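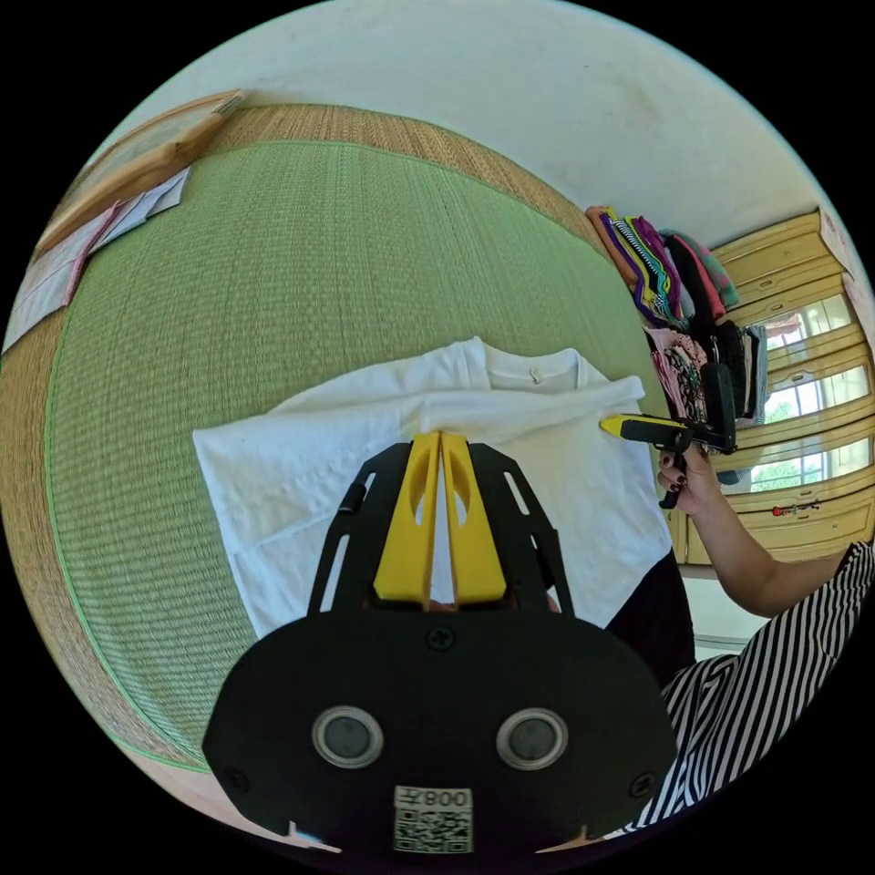

Before you print anything, let's get your Hurner heat press set up, and I'll walk you through it the way I do it at home. Clear a sturdy table first, one that doesn't wobble when you lean on it, with an outlet close by (no extension cords, please!). Then pick a practice shirt. I like a plain white T-shirt laid out flat with the neckline at the top -- wrinkles and folds are fine at this stage, you'll press them out in step 4.

Section 3: First warm-up and test press

1. Set the press on the table and open the handle all the way.

2. Plug it in and flip the switch on the back. The display blinks twice, then shows the room temperature.

3. Hold the up arrow until you get to 323 degrees. That's my setting for cotton and I hardly ever change it.

4. Slide the shirt on, smooth it with your hands, and press it empty for a few seconds. You'll see a bit of steam. Totally normal!

5. Lay your transfer face down, cover it with the Danda sheet, and close the handle until it clicks.

6. When it beeps, open up and let the shirt cool before you peel.

Note: If the handle won't click, give the pressure knob a quarter turn to the left and try again. My friend Vasanthi fought with hers for a whole evening before she found that knob.

Caution: The top plate stays hot long after you switch it off. Keep kids and pets away, and don't put the cover on until the display drops below 108.

Polyester settings are in Section 4.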